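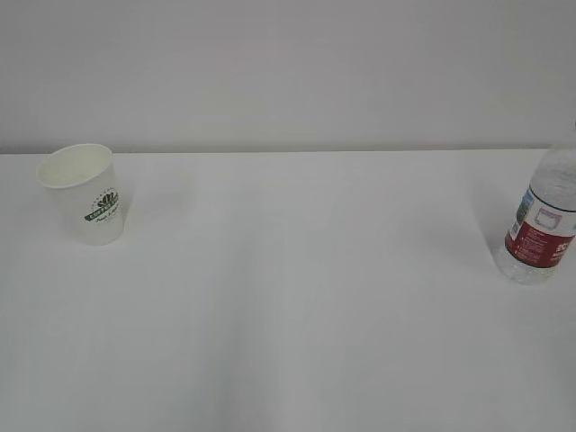 Killeo Paper Cup, Hot Drinks, White with Printed Logo

Print this page | E-mail this page

A paper cup is not a purchase most people want to dwell on, so we shall be brief. It holds tea. It holds coffee. It will also hold soup, if you are the sort of office that does soup, and it can be carried to a meeting without burning anyone who is paying attention.

The Killeo is a single-use cup with a rolled rim and a proper taper, so a stack comes apart one at a time instead of arriving in your hand as a tower. We have stocked it since November, when the Gromham depot finally agreed that the old cup leaked.

Cups come in sleeves, and the sleeves come in a clear bag. Twist the neck of the bag shut between tea breaks and the dust stays out.
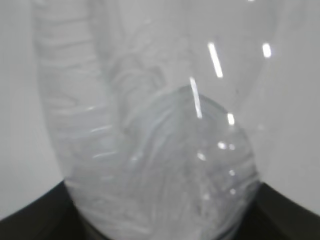

A twist will do for an afternoon. Over a weekend we would suggest a clip, or one of the elastic bands that every stationery drawer breeds without encouragement. Keep cups away from the kettle, the sink and anyone making papier mâché.

Orders are three sleeves minimum. Collect from the Gromham counter or add them to your usual Wouters delivery, where they will travel on top of something heavy if we can possibly arrange it.

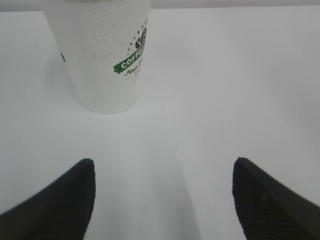 Anton, Catering Sundries

The outside is embossed with small raised bumps, which give your fingers something to hold and give the white a faintly quilted look, like a dressing gown in a decent hotel. The print is green and black and says COFFEE. Tea drinkers have complained. We have told them the cup can't tell.

Lids are sold separately, as lids always are. Check the size before ordering; we have had more than nine boxes of the wrong one back.

Related items
Killeo lids, white
Wouters wooden stirrers
Hudora cup carrier, holds 2
Clear bags, on the roll

Last updated: 2024-01-21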